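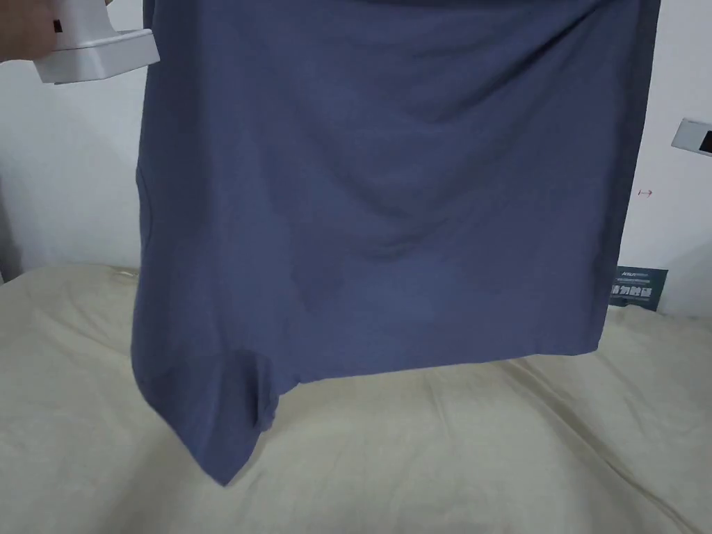

Farden Tenants' Association – Minutes, November

1. Laundry room
The second dryer is still broken. Pelletier has now quoted $487 for the repair, up from $173, having looked at it again. Agreed to ask them to stop looking at it.

2. Lost property
A box will go by the door for one month. After that, socks become communal. 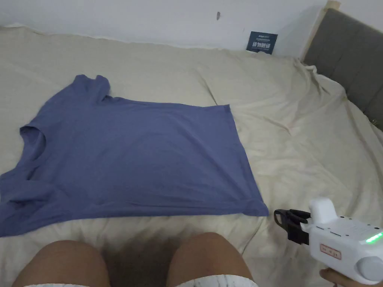

Blue T-shirt, short sleeves.

3. Roof fund
Stands at $3927. The roof wants over 16 times that – carried forward, as is traditional.

4. Next meeting
7 p.m., Divovham Room. Bring a chair.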